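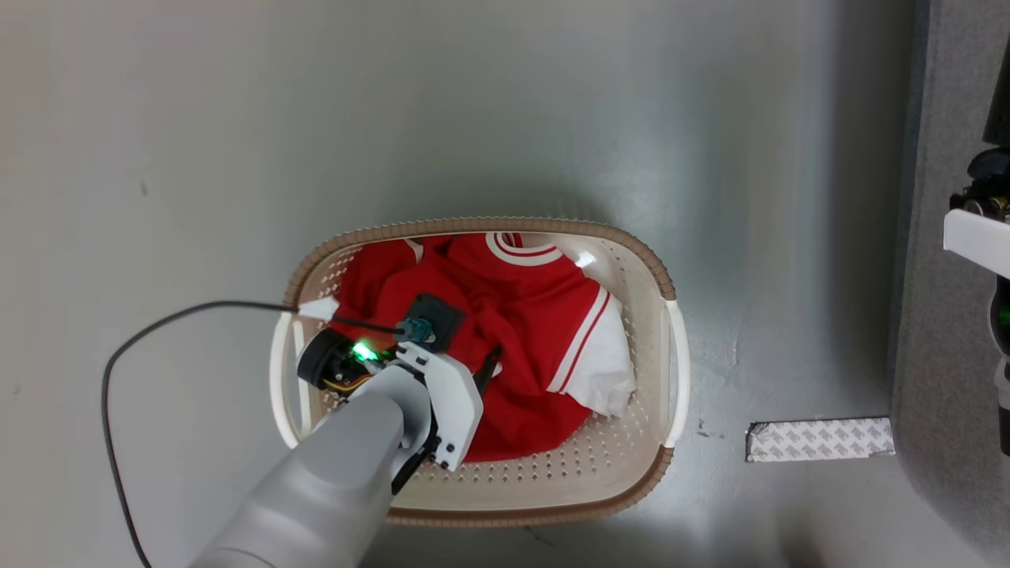 The Toscombe town league had one rule about uniforms, and Dayana Figueroa had broken it by the second week of November.

The rule said that a team's colors, once registered, were its colors. Dayana had registered red. She had then washed all the red shirts with the goalkeeper's shirt, which was white, and the goalkeeper, Ihor Dmytriv, now played in a shade his teammates called salmon when he was listening and ham when he wasn't.

"It's within the spirit of red," Dayana told the league secretary.

"It's within the spirit of lunch," said Marwa Belkadi, who had held the post for seven years and had never let a thing slide, including once a goal.

There was a form for this. It ran to three pages and asked, among other things, whether the change of color had been deliberate, and if so, whose idea it was. Dayana wrote "hot water." Marwa sent it back. Hot water was not a registered member of the club.

The hearing was held in the back room of the Skyrme, between the darts and a birthday. Ihor wore the shirt as evidence. Lamai Chantharasri, captain of Nusstead and therefore the injured party, testified that her strikers had been distracted by it.

"Distracted how?" Marwa asked.

"They said it made them hungry."

"You lost by three goals."

"They were very hungry."

Ihor asked if he could say something. He stood up, tugged at his hem, and said that in 54 games for Toscombe he had never once been noticed, except when he dropped the ball, and that last Saturday a small boy behind the net had asked to have his picture taken with him. He would like to keep the shirt, please, if it was all the same to everybody.

Somebody at the birthday clapped, though it may have been for the cake.

Marwa looked at the form for a long time. Then she crossed out "white" in the goalkeeper's box and stopped, pen in the air.

"I have to put something," she said. "What is it?"

Dayana said salmon. Lamai said ham. They were still at it when the darts people wanted their chairs back, and Marwa wrote "see attached," and held out her hand for the shirt.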